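Bedinthorpe Shared Workshop: folding helper, progress to September

Dear Nest Bevan,

Thank you again for the grant, and for being so patient with us! We have spent 599 pounds so far, nearly all of it on motors and bearings from Ruddock (the first lot came in the wrong size, but they swapped them very kindly).

What we have been doing

The arm itself is up on its stand at Wornell and moves nicely, if a bit noisily. Before it can fold anything we need plenty of goes by hand, so we have been taking the gripper home and trying it on ordinary clothes. Knitwear is the fiddly part, and the blue textured pads have had a good deal of our attention.

Trying the gripper on a folded maroon knit, on the bed:
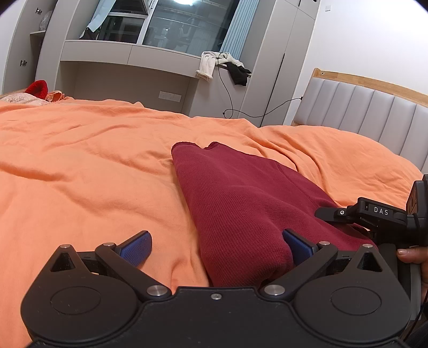 What comes next

We would like to reach 100 practice folds, then spend 5 or 6 Sunday afternoons getting the arm to copy them. Do come over and have a go!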